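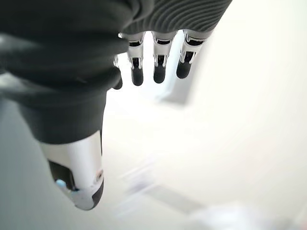
Gualtiero Longo wanted to know, when he first wrote to us, whether a school as small as ours could really teach someone to tune a piano by ear. He had tried two books and given up on both.

Undwood is a piano tuning and repair school. Eftychia Konstantinidis and Lâm Ung started it in the back of a music store, with one upright and a box of used tools. We now take 11 students each July, and the full course runs 43 weeks.

The first term is all listening – unisons, octaves, then setting the temperament. Repair work starts in the second term with action regulation and restringing.

We also tune for churches and schools in the county at student rates. Write to the office for dates and fees.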